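# The flash drive is the smallest thing in the trash

Jul 10, 2019 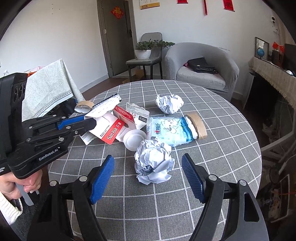
*Photo: Renato Fajardo*

I keep hearing that sorting your packaging takes "no time at all." The people who say this must buy fewer things than I do, or have a bigger table.

Take the SanDisk package. It's red and white, it's torn, and it once held something I could lose in a coat pocket. Which bin? The card part is paper, fine. But mine usually come with a plastic bubble glued on so well that you end up ripping everything, and the leaflet from the city says packaging must be "separated by material." With what, a scalpel?

Crumpled paper is supposed to be the easy one. I used to ball it up like the two white wads on the gray cloth, until Hywel Bevan told me flat sheets are better and balls fall through the sorting machinery. Then Piret Juška told me the opposite — that it makes no difference as long as it's clean. They both sounded very sure. I've started flattening mine, mostly out of guilt.

Cardboard tubes and box pieces go in with the paper. I have no complaint there, except that they take up half the bin.

The light blue packet with the cartoon figures is where I give up. Our leaflet has one line on soft plastic and it says "check locally," which is a strange thing for a local leaflet to say. Small lids are no better. I was told to screw them back on the bottle, but by the time I find a lid, the bottle is long gone.

I also bought a Mavik divided bin last November, three compartments, 30 liters in total. It looked great in the store. One decent-sized delivery box fills the paper side, and then everything goes back on the table until pickup.

So I'll keep sorting, but I'd like somebody to show me where it all ends up. I wrote to the city to ask and got the same leaflet back as a PDF.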